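Astach work table, white top

I've been selling tables under the Astach name for 9 years now and this is the one I'd keep if I had to drop all the others. It's a plain, flat, pale-topped work table with square corners, and people buy it for sewing rooms, school labs, kitchens, craft sheds, you name it. My sister has hers in the hall with a goldfish on it!

The top is 1050 mm along the long side, and I make it in one length only. If you need more room, buy two and push them together (most of my customers end up doing this sooner or later). Both come off the same jig so the heights match, and the feet screw in and out a little if your floor is as wonky as mine. I like one table against the wall for all the stuff that never gets put away, and the other in front of it kept for whatever I'm working on. You can reach over to the back one without getting up, as long as you don't pile it too high. 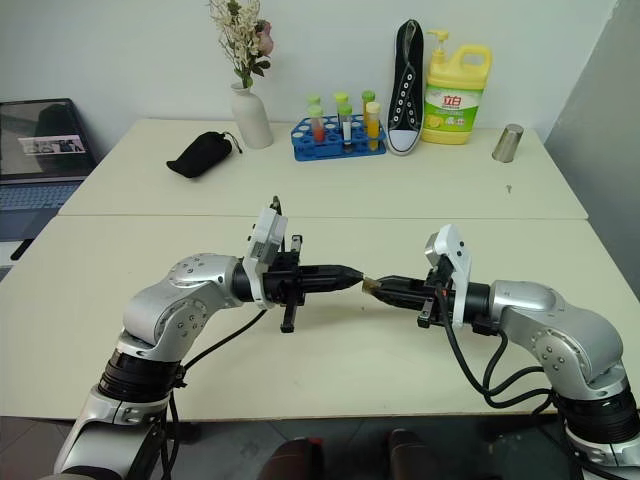

Two white tables pushed together, the farther one against the wall.

Colour first, as that's what I get asked about most. There's just the one white, and it's a soft one. Under warm bulbs it can look more like cream, so if you're matching it to bright white cupboards please ask me for a sample chip before you order. I post them free. Small dark things show up beautifully on it, which is a blessing if you drop screws as often as I do.

Cleaning is a damp cloth and a bit of washing-up liquid. Please don't use scouring powder. Hicham Lahlou, who cuts the tops for me, tried it on an offcut in January and the shine went in one patch and never came back. Tea is fine if you catch it the same day. Permanent marker isn't, sorry.

It comes flat in one box with 6 bolts and a key. I can put one together on my own before the kettle's boiled, but turning it over is easier with a second pair of hands. Do the bolts up loosely, stand it on its feet, then tighten.

Price is 116 each, legs included. Delivery is with Restside and they'll ring you the evening before. If you'd sooner see one first, Hedvika Hudec has a pair set up in her shop, Štefanec, and she's happy for you to lean on them. Chairs aren't included and I don't make any, though the Jusex stacking ones tuck under nicely.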